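This site uses cookies to remember your region and your quote basket. Accept all | Manage settings

Zurkley Shelf Cell
Single-arm picking and restocking for bottled goods
Sold and supported by Lendov. Demonstrations every Wednesday at our Lendham floor.

The Zurkley Shelf Cell picks a bottle from a table and puts it on a shelf. It will also take a bottle off a shelf and put it on a table, if that's the way your business runs. People have been doing both jobs for a long time without a control cabinet, and we are aware of this. They have also been calling in sick, quitting after two weeks, and hurting their backs on the bottom shelf, and those are the reasons most visitors give when they sign in at the front desk.

You can read the rest of this page and order one. We would prefer that you came to see it first. Returns are a nuisance for everyone, and the crate is heavy.

What comes with the cell

One arm on a floor pedestal, one Zeng two-finger parallel gripper, one wrist camera, the control cabinet, a touch panel on a ten-foot cable, and a stop button on a separate ten-foot cable. The table and shelving are not included. You already own shelving. You may even have opinions about it.

Software is installed before shipping and licensed to the cell for as long as you own it. There is no monthly fee. We mention this because it is the first thing every finance person asks, usually before taking off their coat.

The gripper

The Zeng is a plain, sturdy thing with a black body and two metal fingers. It opens to 67 mm, which suits most single-serve drinks bottles gripped at the neck and a fair number gripped at the body. It does not suit two-liter bottles. Every open day somebody brings a two-liter bottle from home in a tote bag, and every open day we let them try it, and the gripper does what a gripper does when presented with something wider than itself.

Force is set from the panel in ten steps. Step one will hold a paper cup. Step ten will change the shape of the paper cup. For filled plastic bottles we ship it at step four and suggest you leave it there until you have a reason not to. Finger pads are replaceable with a single hex key, supplied. A second hex key is also supplied, as the first one will be gone by the end of the month.

Reach into the shelf is 200 mm past the front edge with the standard wrist. If your shelves are deeper than that, the arm fills the front and leaves the back to you, or you can order the extended wrist, which adds cost and a certain amount of wobble. We'll show you the wobble. Some people mind it and some don't.

What happens at a demonstration

Doors are at 9:30 a.m. There is coffee. The running demonstration starts at 10 and Hayley Horrocks, who looks after the Lendham floor, gives a short introduction that used to be a long one. She cut it down after noticing that everyone was looking past her at the arm.

We dress the floor as a small drinks aisle. Colas and teas go at a comfortable height and the mixed stock goes down low, where a person would have to crouch. The work table is white, mostly to annoy the camera. White tables under overhead lights are hard on vision systems, and we would like you to see it cope with one here instead of finding out in your own stockroom.
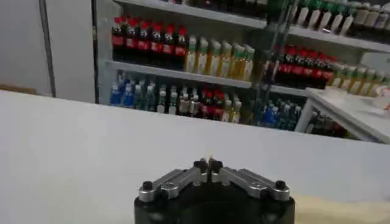

Zeng gripper with fingertips together over the work table, drinks shelving behind.

The first half hour is table to shelf. You choose the bottle from the panel, or ask Hayley to, and the arm goes and gets it. Visitors tend to pick the cola first, watch it go up, nod, and then pick something awkward. Please do pick something awkward. We have seen the cola.

The second half hour is shelf to table, which is the harder direction. Bottles on a shelf stand close together, and a finger needs somewhere to go. The cell handles this by nudging: it closes the fingers, slides them in beside the bottle it wants, opens a little, and makes itself some room. It looks rude. It is the same thing you do in a supermarket when the one you want is behind the other ones, only slower and with better posture.

After that the panel is yours. Noel Quiambao from our applications team stands next to it and answers questions. He will also tell you if he thinks the cell is wrong for your site, a habit our sales people have raised with him and that we have decided to keep.

How well does it work?

In August we logged 200 picks in front of visitors, with the visitors choosing the bottles. Of those, 195 ended with the right bottle standing upright in the right place. We have written up the other five, since those are the ones you'll want to hear about:

- Two were bottles the camera took for a neighbor with a similar cap. The arm delivered the wrong drink with complete confidence.
- One was set down too near a shelf edge and tipped. It was caught by a gentleman from a hotel group, who has been very gracious.
- One was a stop-button press by a child. We counted it anyway.
- One we still can't explain. The arm reached the shelf, paused, and went home. Noel has the log open on his second monitor and looks at it from time to time.

Your number will be different. Good lighting helps, tidy facings help, and a shelf that has been leaned on for ten years does not. If you bring a box of your own stock to the demonstration we will run it and send you the log, including the parts that don't flatter us.

Speed

Slow, at first sight. A practiced human with a case of bottles will beat it easily, and one regularly does, because visitors like to race it. The cell's argument is that it is going at the same speed at 4 a.m., when your practiced human is asleep or wishes to be. There is a faster mode for fenced installations. We don't run it on open days, because we don't have a fence on that side and we like our visitors.

What it can't do

Glass, we'd rather you didn't. The gripper will hold it, but we won't quote for it until we've tested your exact bottle.

Cans with wet sides are possible, with the rubber pads. Without the pads, bring a mop.

Shrink-wrapped multipacks, no. Pouches, no. Anything with a handle, ask Noel, who has a theory about handles.

It also won't open cases, flatten cardboard, rotate stock by date unless the dates are in your system already, or tell a customer where the bathroom is. A visitor asked about that last one in all seriousness and we have passed it along to Zurkley.

Site requirements

A level floor. A standard wall outlet on its own circuit, meaning one that isn't shared with the drinks fridge. A network connection for updates, though the cell runs fine without one between visits. Clear space for the arm to swing, which we will mark out in tape before you sign anything. Lighting that stays on; one site had a motion sensor that did not consider a robot to be motion, and the cell spent its first night restocking in the dark, badly.

Installation takes two days. The first is bolting and wiring. The second is teaching it your shelves, and we ask that whoever actually stocks them be there for that, as opposed to whoever manages whoever stocks them. They know which shelf sags.

Questions we get every week

Is it always a real run? Yes. There's no recording and no one in a back room with a joystick. If it drops something, you'll see it drop something.

Can I bring my team? Up to eight people per booking. More than that and the ones at the back only see the ones at the front.

Do I have to buy anything? No. A woman came to three demonstrations in a row and on the third told us that she was retired and enjoyed it. She was good company and asked sharper questions than most.

Can I touch the gripper? When it's powered down and Hayley says so, in that order. Most people want to check how heavy the fingers are.

Will it work with our existing shelves? Probably. Send a photo with something in it for scale. A person is fine. A thumb is less helpful.

Warranty and spares

Two years on the arm and cabinet, one year on the gripper, and thirty days on finger pads, which wear out by design. Spares ship from Lendham the same day if ordered by 2 p.m. The most commonly ordered part is the hex key.

Booking

Demonstrations run Wednesday mornings and finish by noon. Use the booking form or call the Lendham desk and ask for Hayley. Parking is behind the building, past the tile warehouse; if you've reached the tire shop, you have gone too far, and they are used to giving directions. Wear closed shoes. If you're bringing your own bottles, bring them full, with the caps on.

Pricing is by written quote, good for 60 days, and lists the extended wrist as a separate line so that you can cross it out.

Get the Lendov newsletter: new equipment, demo dates, and spare parts offers, once a month. Enter your email address to subscribe. Unsubscribe at any time.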